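June, 4:16 pm
Posted by: night desk, Brondton

TICKET: witness tip form on appeal pages dropping submissions
Priority: high, police appeal is live
Status: partly fixed, leaving open

Problem. Reader rang the desk, said she sent a tip on the assault appeal (the Skanduvura station one) and got the thank you page. Nothing in the tips inbox. Checked spam, checked the old inbox, nothing. Two more calls since, same story.

Tried so far:

- Sent a test tip from my desk. Arrived.
- Sent the same one from phone. Thank you page, no tip.
- Phone again, short text only. Arrived. So length??
- Pasted a long one from the desk. Gone.

Looks like anything over 1000 characters gets swallowed. Form doesn't warn, doesn't cut, just says thanks. Phone test was my long one, so not a phone thing, ignore that.

Checked Vukus (form plugin). Field limit is blank in settings, should mean no limit. Aerts is the mail relay and it does have a limit on the message field, set when we moved over in spring I think. Aerts log shows 16 rejected messages since the appeal went up. Log keeps the time and the size but not teh text. So those tips are gone unless people send again.

Update, 6 pm. Raised limit on Aerts. Resent the long test, arrived in full. Sent 3 more with different lengths, all fine. Added a line on the appeal page asking anyone who wrote to us earlier to send it again or ring the police number direct. Newsdesk has been told. Police press office told too, they want the rejected times, sending the log over.

Still to do:

- Vukus must show an error if relay says no. At the moment it shows thanks before it even asks.
- Same form is on the missing person page and the hit and run page. Not tested. Somebody please.
- Appeal page still says suspect "is being sought" in the headline and "was being sought" in the summary, not mine but fix it while youre in there.
- Phone number on the hit and run page has a digit missing in the footer.

Update, 9 pm. Missing person page tested, long tip arrived. Hit and run page not tested, login expired, waiting on a reset.
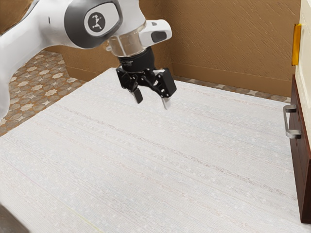 Appeal banner is the other thing, separate ticket if you want but its the same template. Template puts the police phone number in white over whatever lead picture is set, no shading behind it. Fine on a night street. Put it over that white tabletop with the white and gray robot arm and the number would be gone, only darker parts like the thick dark gray ring at the wrist or the black gripper would give it anything to stand out on. Needs a solid dark strip under the number, always on, not optional. Leaving ticket open for the Vukus error and the hit and run page.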